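Hand-held demonstration kits: notes from the Brukmont pilot

The Brukmont home-task pilot has moved from the lab bench to bedrooms. Vuteck is collecting the demonstrations, Grundell is running the training, and the Sydorenko arm will be used for playback. The target for this phase is 2000 accepted demonstrations of bed and soft-goods tasks: folding a cushion cover, moving a pillow to the head of a bed, straightening a mat.

All of these are shown by hand. The operator holds the gripper, performs the task at normal speed, and returns to a neutral pose before the next attempt. No arm is present in the room. The motion of the gripper is recovered afterward from the wide-angle video, and the finger opening is logged on the same clock. Remote control of the arm remains in use for drawer and door tasks, where contact forces matter more and the arm's own reach limits need to be part of the record.

The main advantage of the hand-held method is setup time. An operator can begin recording 10 minutes after entering a room. The main cost is that a person can easily make motions the arm can't follow. Wrist turns are the usual problem. Grundell now checks every trajectory against the arm's joint limits before it enters the training set, and rejected attempts go back to Vuteck with the time of the first violation marked.

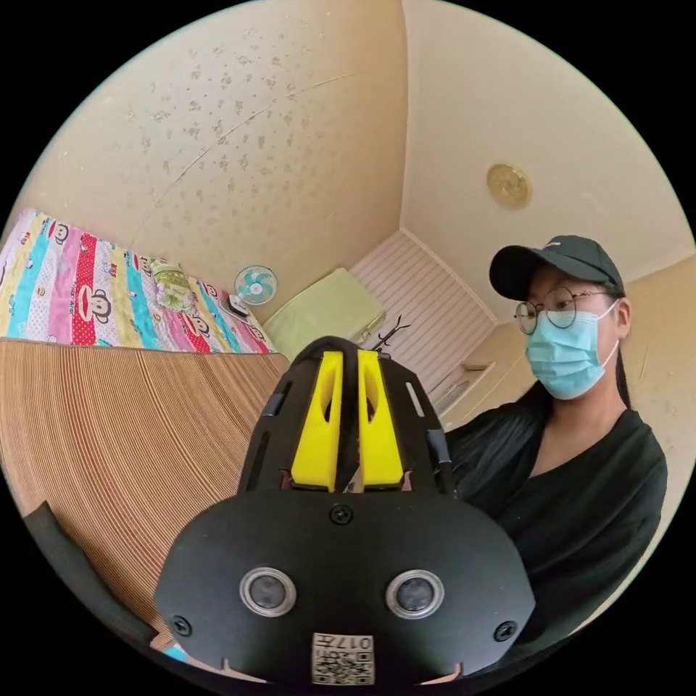
A gripper with two yellow fingers, held up beside a bed.

Bedrooms have proved harder to track than kitchens. Plain walls offer few features, and striped or repeated patterns on bedding can produce false matches when the gripper moves close to the surface. Operators are asked to start each session with a slow sweep that takes in the corners of the room, the door and any fixed furniture. Fans should be switched off during recording - moving fabric has caused several tracking failures.

Two changes to the procedure take effect in December. Sessions will be capped at 100 attempts per room, to keep any one layout from dominating the set. The opening calibration will also be repeated after every 12 attempts, with the fingers fully closed and then fully open. Finger slip on soft items was being logged as a partial grasp, and the extra calibration makes these cases easier to separate.

Playback on the Sydorenko arm starts with the pillow task. Mat straightening will follow once the trajectory checks for two-edge grasps are finished. Operators with open sessions should upload them before switching to the new procedure, as the old and new calibration logs can't be mixed in one file.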